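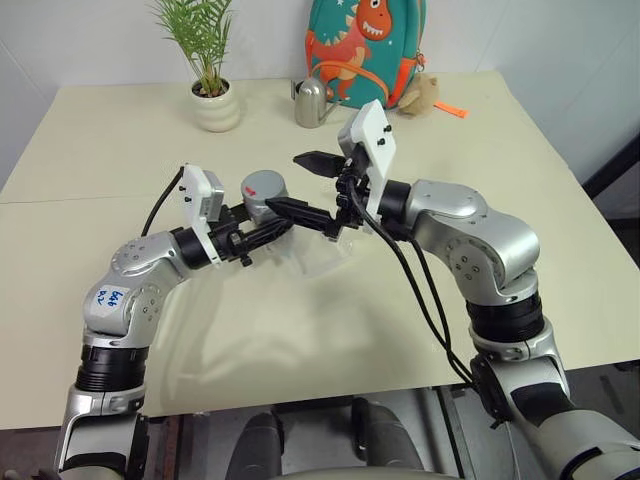

October, a bit after four, tea going cold

Picking up where I left off on the sourdough rye, as I promised Rami I would write it all down this time and not leave it on the backs of envelopes. He is quite right that my last set of notes was mostly arrows.

The starter we are calling Vuta came out of the fridge at breakfast and looked sorry for itself, with a grey skin on top and a smell like nail varnish. I poured off the liquid, kept a spoonful and fed it equal weights of dark rye and water, and by lunch it had a good domed top and smelled of apples again. I do love it when they come back like that! Modeo, the wheat one, got the same treatment and was slower, but then it always has been and I have stopped fretting over it.

The flour is the new sack from Mäkelä. It is coarser than the last lot, you can feel it between your fingers, and it drinks a good deal more. At my usual amount the dough was like wet sand, so I went up to 106 g of water in the small test tin and that was nearer the mark, though I think there is room for a splash more. Rami, if you are reading this before you mix yours, please go up slowly and write down where you stopped, and in the ruled book, not on the tin.

Salt went in late, after the first rest. I had meant to put it in at the start on one tin and late on the other, so as to compare, and then the telephone rang and both got it late. So there is no comparison today. I'll do it again with the next batch and leave the telephone in my coat.

Proving. I used the cupboard by the boiler for the first tin and the windowsill for the second. The cupboard tin was up to the rim before I had finished the washing up, with little pinholes all over the top, and I got it into the oven in something of a hurry. The windowsill tin took most of the afternoon and came up more evenly. My mother would have said the windowsill one had been brought up properly, and having cut into both I am inclined to agree with her.

Notes on the crumb, while I have them in front of me:

Cupboard tin: sour, rather gummy along the bottom, a gap under the crust big enough to lose a pea in. Nice colour. Good toasted with marmalade, which covers a lot of sins.

Windowsill tin: close and even, a bit pale at the sides, very good flavour with that malty thing at the end that I have been chasing since the spring. I did cut it too early (I always do) and the knife came out sticky, so I must be fair and taste it again tomorrow when it has settled.

The oven is still running hot at the back left. I turned the tins halfway and it helped. I have ordered a second thermometer from Plustport, the dial sort with the hook, so that we can stop arguing about whether the old one is telling the truth.

Also, the caraway. I know opinions differ. I put a teaspoon in the windowsill tin only, toasted first in a dry pan, and I can barely taste it, so I might be braver next time. Rami says coriander seed and I have no objection at all, only I haven't got any and the jar at the back of the shelf is old enough to vote.

To do next:
Salt early against salt late, same flour, same spot.
Try a longer rest before shaping, 2 hours if I can bear it.
Scald a handful of the rye with boiling water the night before and see what that does for the gumminess.
Buy parchment, and coriander seed.
Wash the linen cloths without softener, please, whoever gets to them first.

Half of the windowsill loaf is wrapped in the bread bin for anyone who wants it. The other half is coming home with me.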